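Notebook, manipulation bench -- February, entry 14

Subject: contact-onset labels from motor current, soft objects. Continues the entry on the Diltgate splits.

Started 8:40. Reran the baseline from the top before touching anything, because the numbers I left at the end of the last entry did not match what Torben Lindemann got on his machine. The cause was the resampling step. His copy was interpolating the current trace to the camera clock and then filtering. Mine filtered first. With a signal this small the order matters: interpolating first smears the onset by up to a full camera period, and the threshold detector then fires late on every light contact. Both copies now filter first, at the native rate, and resample last. Results agree to the digit.

Dataset as it stands: 1411 episodes in Diltgate, after removing the ones with dropped joint packets. 700 of them have hand-labeled contact onset. The rest are unlabeled and are used only for the self-training pass.

Method, written out again so that it is in one place:

Motor current on the finger joint is high-pass filtered, rectified, and compared with a running estimate of the free-motion current at the same joint velocity. The residual goes into a small temporal network (Varkbridge, the version with 2 recurrent layers). Output is a contact probability per time step. Onset is the first step where probability stays above threshold for 3 consecutive samples. No vision input at this stage. Vision is used afterward, as a check, by looking at whether the object moves in the image within a short window of the predicted onset.

The velocity-matched baseline is the part that does the work. Without it the network learns acceleration, since the hand nearly always decelerates before it touches something. We saw this clearly in the rigid-block set: very good scores, and then it called contact on every stop in empty air. Subtracting the free-motion estimate removes most of that shortcut. I would like to say all of it, but the residual still has a small bump at sharp direction changes, and I suspect the network can read it.

Ablation run this morning, held-out split, rigid objects only:

Full model: onset error within one sample on nearly all episodes.
No velocity matching: looks the same on the held-out split, fails on the air-stop control.
No recurrence, window only: slightly worse, mostly late.
Threshold on raw residual, no network: usable for blocks, useless for anything softer than a sponge.

The second line is the reason the air-stop control has to be reported in the main table. I had it in the appendix draft. Moved.

11:15. Friction drift. The finger joint runs heavier after a cold start and takes a while to settle. Free-motion sweeps recorded immediately after power-up give a baseline that is too high, so the residual is biased low and weak contacts vanish. Torben's proposal is to record a sweep before every block of episodes and fit the baseline fresh each time. Mine is to put joint temperature into the baseline fit as another input. His is simpler and costs bench time. Mine costs nothing at the bench but needs the temperature reading to be trustworthy, and the driver rounds it to whole degrees. Going with his for now. Mollholm already has a hook for a pre-block routine, so the change is a config entry and a short script.

Note on that hook: it blocks the logger until the sweep returns. If the sweep is aborted with the stop button the logger never restarts and the next block is recorded to nothing. Lost one block to this before lunch. Added a timeout. Should really be fixed in Mollholm, and I have written it up for whoever takes over the Sauerland branch.

13:30. Soft and light objects.

The rigid-object results do not carry over, as expected. Two separate failure types, and they should be kept apart in the write-up.

Type A, light objects that roll. The object starts moving at a force well below the detector floor. There is a contact, but the finger current does not show it. By the time the current rises the object is either trapped against something or gone. Labeling is also ambiguous: the annotators mark first visible motion, which is a different event from first touch. For a round fruit on a flat sheet the two are close in time. For anything that sticks or settles first they are not.

Type B, compliant objects. Contact is real and sustained but the force ramps slowly, so there is no edge for the network to find. Predicted onset comes late and the spread is wide. Folding silicone is the worst case I can think of, because stiffness changes with how far it has collapsed and with which way it is turned. A wall contact on the ribs and a contact on the rim should look like two different objects to the current signal.

Blueberries and the collapsible cup cover both types on one surface, so they make a reasonable stress set.

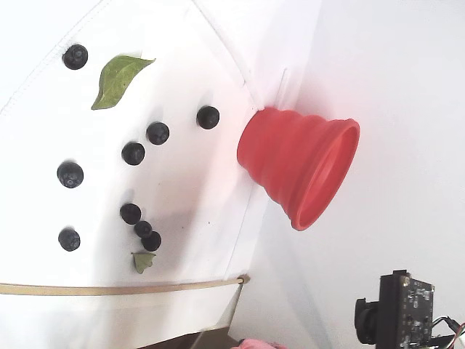

For the stress set the visual check needs a change. The motion test currently takes the whole image difference inside a fixed box, and a shadow shift from the approaching hand is enough to pass it. On a white background the shadows are the strongest thing in the difference image apart from the objects themselves. Switched to tracking each object blob separately, using saturation to separate object from shadow. The red is easy. The berries are dark and low in saturation, so they need a second rule on absolute brightness. Leaves are masked out and not scored.

Berries lying against each other are a further problem, as the blob tracker merges them. For now a merged group is scored as one object, with onset defined as motion of any part of the outline. This favors the detector slightly. State it in the text.

16:50. First pass with the existing weights, no retraining: type A misses dominate and type B is late in the way described. Nothing surprising. Lowering the threshold recovers part of type A and brings back false onsets at direction changes, which supports the suspicion above about the residual bump.

To do:
-- retrain with soft episodes mixed in, same held-out split
-- report miss rate and lateness separately, never pooled
-- ask Torben whether the annotators can mark first touch and first motion as separate events
-- per-block sweep vs. single sweep, same weights, rigid set
-- check whether the driver can return unrounded temperature

Weights and config from today are under Varkbridge, soft-baseline. Do not overwrite the rigid run, the table still points to it.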